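Baskets for Desk and Counter Sorting: Size, Placement, Care

Open baskets work well as short-term sorting bins on a desk or kitchen counter. They do not stack well and they trap dust, so use as few as the surface needs.

Size and clearance

Measure the depth of the top first. Leave at least 20 percent of the depth clear along the front edge for hands and loose items. A rectangular basket uses a straight surface better than a round one and leaves no dead corners. If two baskets share a top, make one smaller than the other. The small one takes fruit or keys; the large one takes mail, cables and anything waiting to go to another room.

Set the long side of the larger basket facing out. Items at the back can then be lifted over the rim without shifting the basket. The smaller basket goes behind or beside it, with a hand's width between the two. Closer than that, the rims rub and the weave starts to fray at the contact point.

Sorting order

Empty both baskets before starting. Put everything from the top between them, then place items one at a time, food first. Keep fruit out of the basket that holds electronics or paper. Apples bruise against hard objects and a bruised one will stain wicker within a day. Line the fruit basket with a cotton cloth -- paper towel sticks once it gets damp.

Small dark items get lost in a deep basket. Use a saucer or a shallow tray for them.

Cleaning

Vacuum wicker with a soft brush at low suction, rim first, then the base. For marks, wipe with a cloth wrung out in warm water and a drop of dish soap, then dry in moving air away from a radiator. Do not soak. Loose ends can be tucked back with a blunt needle and held with a dot of wood glue. Lightly sand splinters with 200 grit, or 80 grit first if the break is coarse.

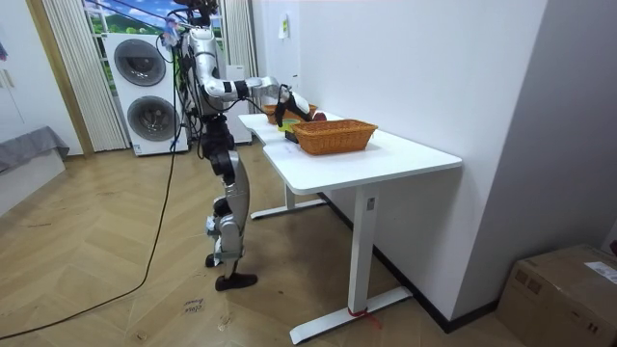 Two wicker baskets on a white desk, the larger one with its long side facing out.

Protecting the top

White tops show scuffs from basket bases quickly. Fit four self-adhesive felt pads per basket, one near each corner, and replace them when they flatten. The Ellari pads sold at the hardware store in Mullville hold on wicker if the contact spot is first leveled with a thin coat of glue. Pads that come off in winter can usually be refitted -- scrape the old adhesive, let the base dry overnight, apply again.

Check the underside of each basket in December, when indoor air is driest and the cane is most likely to crack.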